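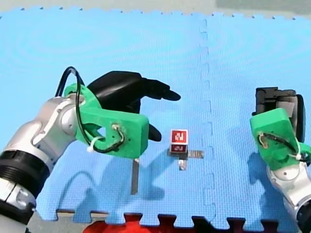

Rarunham Tool Library Passes 1,335 Loans and Gets a Bigger Home

April 9, 2022

The Rarunham Tool Library has outgrown its space, and what a nice problem to have! The lending library opened in the old Bayram Street laundromat in December with a pegboard of donated hand tools and a sign-up sheet taped to the door. It has now made 1,335 loans, and the shelves are so full that the tile cutters have been living in the bathroom.

Starting this month, the whole collection moves two doors down to the former Broltum shoe store, which has a proper loading door, a ramp and (at last) enough room for people to try out a sander before they take it home.

Members can borrow up to five items for a week at a time. Cordless drills are the runaway favorite, with 163 loans so far, and the two carpet cleaners come next with 142. Spring has sent people straight to the garden wall, where the post-hole digger has a waiting list and the long-handled pruners rarely spend a night on the hook.

It has been a joy to see what people are making. One household on the north side put up a grape arbor using borrowed clamps and a borrowed level. A group of neighbors on Orchard Lane fixed every gate on their block over two weekends, then brought the tools back cleaner than they got them – with a tray of lemon bars on top. Somebody built a bunk bed. Somebody else built a chicken coop so handsome that it led to three more chicken coops.

The new space also makes room for a Saturday repair table, where anyone can bring in a wobbly chair or a dull mower blade and work on it with some friendly help. Grillivent, the hardware shop across the street, is giving the library a set of sharpening stones and first pick of its returned paint, so the front room should have some color in it before long.

Ninety-three people have signed up for the first round of beginner classes, which fill the calendar through early summer. Basic drywall repair is full. There are still places in bike tune-ups, hand sawing and a one-evening session on hanging things straight.

Membership stays at a pay-what-you-can rate, and anyone who lives or works in Rarunham can join with a photo ID and something showing a local address. Donations of working tools are welcome during open hours. Ladders are especially wanted right now, along with wheelbarrows and any kind of stud finder. Please drain gas and oil from mowers and trimmers before bringing them in, and use the loading door in back for anything heavy.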